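# Walkthrough notes, Plasetti stage (February 6, 2021)

My own copy of the Grulden Productions checklist, with my comments typed in. We start shooting the sitcom pilot this month, so I got picky!

- [x] **Exits clear and lit.** Both fine. The north door sticks a little — shoulder it and it goes.
- [x] **Extinguishers tagged.** All in date. The one by makeup was hiding behind a wardrobe rack, so I moved the rack.
- [ ] **Cables taped or ramped.** Nope. The run from the dimmer to the kid actors' school corner is bare floor the whole way. Needs 60 feet of ramp.
- [x] **Lighting grid.** Safety chains on every lamp I could see from the lift. Rated load is 3,000 pounds and the rigging sheet is well under that.
- [ ] **Audience seating.** The card says 245 seats. Row F has a wobbly handrail, and I don't want anybody leaning on it during warm-up.
- [x] **First aid.** Stocked. Somebody has been into the throat lozenges again (actors!).
- [ ] **Set walls braced.** Kitchen good, living room good, hallway flat needs one more jack and a sandbag.

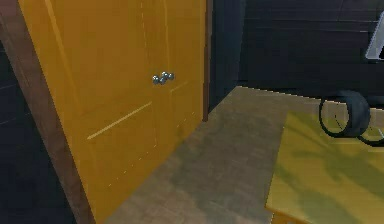 Tip-over is the item I always fuss about, after a bookcase came down on me at Mapplebeck years ago and I finished the scene with a sore foot. Anything taller than the cast gets strapped to something solid, and I want to give it a good tug myself. A tall yellow cabinet like this one, with its round silver knobs all bunched together near the middle of the front, goes on the tug list, and I'd check that every knob is screwed on tight before a child gets hold of it.

- [ ] **Furniture anchored.** Half done. Flivell is sending more straps, order 417.
- [ ] **Recheck open items** before the first rehearsal with kids on the floor.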